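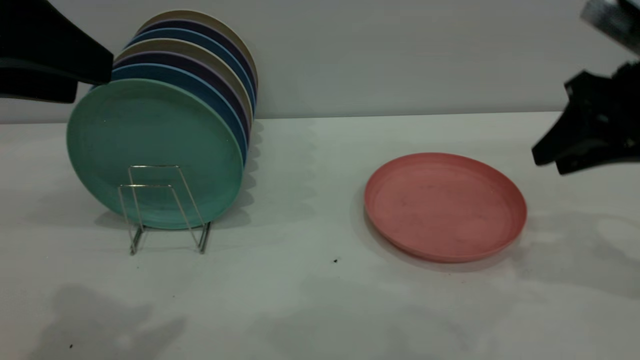 Storing plates on edge should be treated as a matter of spacing and support, according to Josefina Henríquez, and a rack that holds them upright has to be judged by how easily a single plate can be put in or taken out.

That position is set out in the revised plate storage guidance issued in February by Saavedra, the household storage consultancy. The guidance covers everyday round plates kept in small wire racks on worktops, in open shelving and inside cupboards. It replaces the 2-page note that was supplied to trade customers with earlier racks, and applies to kitchens in rented homes, staff rooms and holiday lets.

The revision follows a review of 3,804 service enquiries received from customers of Plotetti, which sells kitchen storage to letting agents and small offices. Of these, 146 concerned plates in upright racks. The most common subjects were plates of mixed diameter leaning on one another, rims catching during removal, and racks moving across smooth worktops when loaded from one side.

Scope

The guidance deals with plates that have a raised rim and a flat or slightly dished centre. Bowls, serving platters and lidded dishes are excluded. Material is considered only where it affects weight and grip. Lightweight plates in a matt finish may be stored in the same way as glazed ceramic ones, but the rack will be less stable when it is only partly filled with ceramic, as the load sits to one side.

Plates of different colours may be mixed freely. Saavedra had previously advised customers to group colours together in order to identify sizes. This advice has been withdrawn, as many current ranges use several colours for one size.

Loading a wire rack

The rack should stand on a level surface with all feet in contact. The plate at the front should be supported by the wire at its lower edge and should not rest on the rim of the plate behind. A slight lean is acceptable provided that every plate leans the same way. Where the rims fan out, the gap at the top will be wider than the gap at the base, and removal should be from the top.

A plate waiting to be racked should be laid flat on the worktop beside the rack, face up, with enough clear space for a hand on either side. Stacking waiting plates on top of one another is permitted up to a height of 6 plates. The guidance recommends taking hold of the raised rim and turning the plate upright before it reaches the rack. Turning it against the wire tends to scrape the edge.

Checking the surface

Plates should be looked over before they are put away, under an ordinary kitchen light. Moulded rings between the rim and the centre can hold residue and should be wiped along the line of the ring. Small grey specks or marks on the eating surface may be residue, cutlery marks or part of the finish. The guidance gives a simple procedure – wipe once with a damp cloth, dry, and look again. Marks that remain after a second wipe should be recorded as wear, and the plate may be kept in use if the surface is smooth to the fingertip.
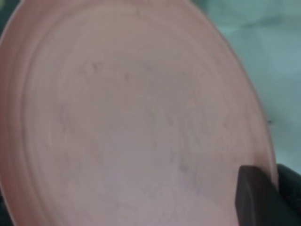 Worktop and surrounding area

A pale worktop is preferred where plates are sorted, as crumbs and specks are easier to find on it. The area should be wiped before the rack is loaded. Dark specks left on the surface can be picked up on the underside of a plate and carried into the cupboard.

The rack should be placed so that plates can be brought to it from the open side. The guidance sets no minimum clearance, but notes that a plate passed over the top of a full rack is more likely to strike the rims already in place. Customers with narrow worktops are advised to turn the rack so that it is loaded from the front.

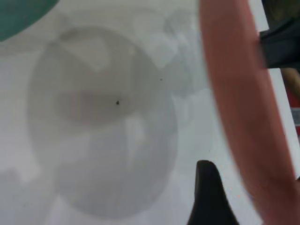
Octavio Vergara asked during consultation whether the worktop should be wiped again once the rack is full, given that few households would move a loaded rack to do so. The final text requires one wipe before loading and leaves the second to the user.

Availability

The guidance is available to trade customers of Saavedra and Plotetti on request and will be supplied in printed form with new wire racks. Existing racks do not need to be altered or replaced. Comments on the text should be addressed to Fidel Bustos at Saavedra.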